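Hosstead Threads > Robots > Shop floor

Search posts, people, tags

ok thread. right arm faulted on us this afternoon and I want to get this written down before I forget the order things went in. typing fast, sorry

setup for anyone new – two arms, one bench, dish rack in the middle, cardboard tray on the right. job is moving tape rolls between the rack and the tray. That's the whole job. we have run it to death

first sign was at 2:20. right gripper got the close command, fingers closed, controller said "grip not confirmed" and threw fault 2654. never seen 2654 before. cleared it, carried on. my mistake, should of stopped right there

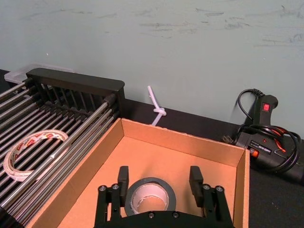

second time it didn't just fault. it went back to home with the fingers still shut and the grip state saying OPEN. so the software thinks the hand is empty when it isn't. next move it plans is a move with nothing in the hand. you see the problem

Left arm fine the whole time btw. same firmware, same pads

hit the e-stop. and this is the bit that scared me a little – the stop took. arm froze. but the right gripper relaxed maybe a second later and dropped the roll. Tape is nothing. but we've got the Clenen job on this same cell in July and those parts are not tape 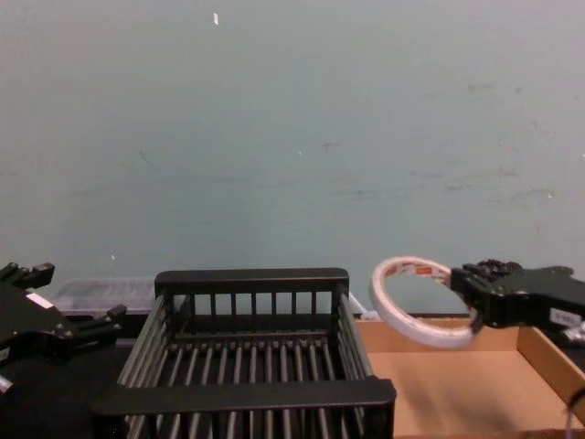 checked the obvious stuff. finger pads ok. bolts ok. reseated the gripper connector, ran 20 open/close cycles with no load, zero faults. put a roll in, 4 cycles, fault. so it's load or it's the wrist angle, I cant tell which yet

pulled the log. motor current on the close looks normal then goes flat for 300 ms, then comes back like nothing happend. flat flat. not low, missing

so my guess is a cable. the run from wrist to elbow bends hardest right at the tray pose. would also explain the no load cycles passing, I did those with the arm parked straight (dumb)
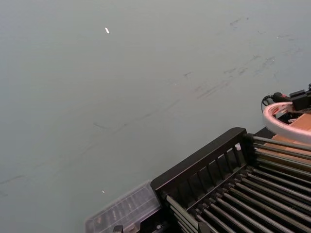
Kavinda Howlader: flat current plus a late release on stop smells like brake power and signal sharing a conductor. Had it on the Bekum unit. Don't swap the gripper, ring out the cable first, and do it with the arm bent

ok yes. bent. doing that next

also Karthik Fakir asked why the e-stop doesn't hold grip in the first place. fair. it's supposed to. hold-on-stop is ticked in the config for both arms, I looked twice 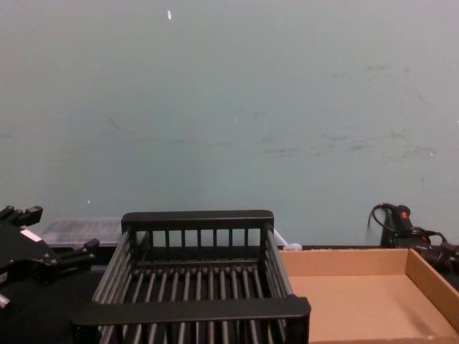

rules till this is sorted: nobody reaches into the cell on a software stop, kill it at the wall. no running the right arm alone over lunch. and if you see 2654 DO NOT clear it, leave it sitting there and come get me

Spare cable is coming from Sarkar, no tracking yet. will post the continuity numbers when I have them, arm bent and arm straight

Last updated 6:40 pm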